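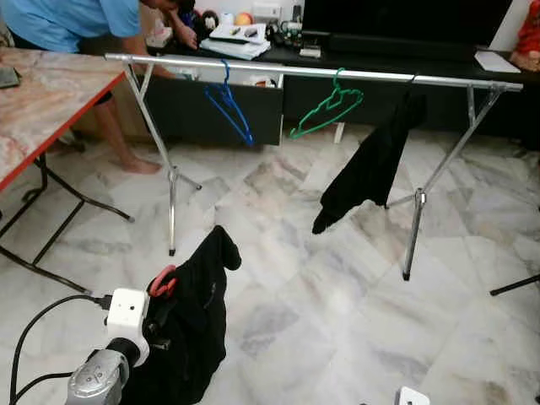
Section 4: Setting Up the Garment Hanging Cell

4.1 Purpose of this section

This section sets out how the Skalden two-arm unit is to be positioned, checked and started for garment hanging work in a furnished room. It applies to units fitted with the white gripper housings supplied by Dewan. Units with the earlier housings are covered in Appendix C.

The operator must have completed Section 2 (Unpacking and Assembly) and Section 3 (Power and Network) before starting. This section replaces the set-up sheet issued with the first Vovmont units. Copies of that sheet should be destroyed.

4.2 Before you start

Have the following at hand:

Folding drying rack with a single straight rail and rubber feet
Plastic hangers in at least two colours
Two or more garments for the test cycle
Soft, lint-free cloth
Set-up card showing the serial number of the unit

CAUTION: Keep one person at the stop button whenever the arms are powered. Anyone else in the room must remain outside the reach of both arms while a cycle is running.

4.3 Placing the rack

1. Open the rack fully and check that both leg assemblies are locked. A rack that is only partly open may close when a garment is pulled against the rail.

2. Stand the rack in front of the unit with the rail running from left to right. Check that all the feet sit flat on the floor. On polished stone or tile, wipe the feet and the floor beneath them before placing the rack.

3. Measure from the front of the base to the rail. The distance should be 500 mm. Adjust the rack, not the base, once the base has been levelled.

4. Push the rail lightly at its centre. If the rack slides, clean the feet again or fit the grip pads from the accessory bag.

5. Move side tables and other furniture clear of the elbow joints. Each elbow swings outward as the grippers come together, and needs 300 mm of free space on its outer side.

NOTE: Furniture behind the rack may stay where it is provided that neither arm can reach it. The room map does not need to be redrawn when small items on that furniture are moved.

4.4 Checking the arms and cables

1. With the power off, move each arm by hand through its full range. The movement should be smooth. Stiffness at one joint only is to be reported before the unit is used.

2. Follow each cable from the gripper housing back along the arm. The cable must form an open loop near the housing and must not cross the gripper fingers at any point.

3. Press each plug firmly into its housing. A plug that is not fully seated can pass the start-up test and then lose contact when the wrist turns.

4. Wipe the gripper fingers with the dry cloth. Do not use solvent or fabric softener.

5. Check the finger tips for wear. Replace both tips on a gripper at the same time, even if only one is worn.

CAUTION: Do not tie the cables tightly to the arm. The wrist requires slack in order to turn, and a tight cable will pull at the plug.

4.5 Loading hangers and garments

1. Place the spare hangers on the rail with a clear gap on each side.

2. Place the waiting garments at one end of the rail. Sleeves and straps should hang freely and should not be wound around the rail or the legs.

3. Present the first garment to one gripper and the first hanger to the other, as directed by the Plestirar control screen.
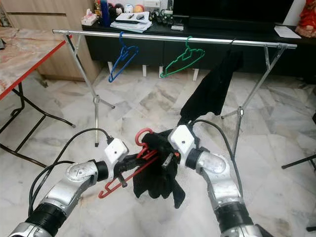 4. Keep hold of the garment until the screen shows that both grippers have closed. Then let go and step back behind the marked line.

5. Start the test cycle at low speed. Watch for fabric caught between the hanger and a gripper finger, and for any part of the garment that remains in contact with the rail.

6. If the fabric pulls tight between the rail and a gripper, press Pause. Free the fabric at the rail end first. Do not pull it from the gripper.

NOTE: Dark garments are harder for the unit to tell apart when they overlap. Where several dark garments are to be hung, use hangers in a bright colour and leave more room between the garments on the rail.

4.6 Fault codes during set-up

Code 116: Gripper closed with nothing between the fingers. Present the item again, slightly lower in the gripper.

Code 186: Rail not found. Check the distance in step 3 of 4.3 and make sure that a garment is not covering most of the rail.

If either code returns after three attempts, switch the unit off at the wall, wait one minute and repeat 4.4 in full. Further codes are listed in Section 7.

4.7 After the test cycle

1. Return both arms to the rest position using the control screen. Do not fold the arms by hand while the power is on.

2. Remove all garments and hangers from the grippers.

3. Enter the result of the test cycle on the set-up card and sign it. Units set up before 30th June should be checked again under this section before their next use.

4. Leave the rack in position if work is to continue the same day. If the rack is moved for any reason, repeat 4.3 from step 2.

Routine cleaning and tip replacement are described in Section 5.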